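4.2 Where the small things end up

I started this project thinking I'd be writing about sinks. I really did! I had a whole outline about basin depth and faucet reach (it's still in a drawer somewhere), and then I began going through the notes from our visits and kept getting pulled away by the bottles. Soap, sprays, little jars of cream, a cap with no container anywhere near it. Small washing things wander all over a room, and the plans people draw up for washrooms and utility corners have very little to say about them.

So this section is about putting things down. Ingegerd Lindqvist and I logged 2,514 placements across 219 surfaces, and for each one we wrote down what the item was, whether it was upright or lying on its side, and which part of the surface it was on. We used four zones: middle, near edge, far edge and corner. Ingegerd wanted a fifth zone for the rim of a basin, and I argued against it for most of March. She was right, and if we did the whole thing over I'd give in on the first day. Rims and corners get mixed together in our numbers and it bothers me every time I look at the table.

Bottles were the biggest single group, with 539 placements. They like corners. A corner of a sink unit seems to work as a kind of parking spot – it's within reach, it's out of the splash, and you don't have to move anything to use it. Soap in a dish behaves differently. It tends to go to the far edge of a table and stay there between visits, and in our Vilach rooms the dish was often the one thing we could count on finding where we had left it in our sketch.

Spray bottles were my favorite headache. They're tall and top-heavy, and people lay them down a lot more than I'd guessed. We coded a lying bottle as "down" whether or not someone had a hand on it, so a bottle being picked up or set down counts the same as one that's been left alone. I know that's a rough way to do it. Splitting the two would have meant watching each item for longer than we had in most of the rooms, and the Stedis visits in particular were short.

The middle of a surface was harder to read. Things there could be in use or just dropped, and a single look doesn't settle it, so we logged the position and left the reason blank. Figure 4 has examples of a few placements.
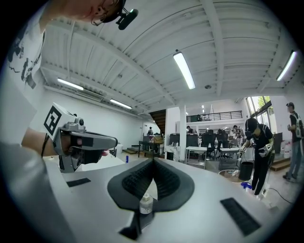
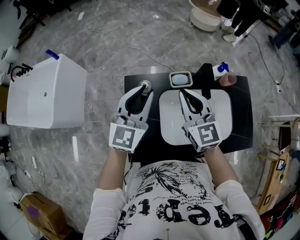
Figure 4. Bottles and soap on open surfaces. First picture: a small clear bottle with a white cap, and a blue bottle near the edge of the white surface. Second picture: a pale blue bar in its dish and a spray bottle on its side along the far edge of the black table, with a blue-capped bottle on a corner of the white sink unit.

4.3 Crowded and uncrowded surfaces

We called a surface crowded once it held more items than we could sketch from memory after leaving the room – a homemade rule, but Ingegerd and I agreed on it nearly every time. Crowded surfaces had more items lying down, and the corners were usually taken first.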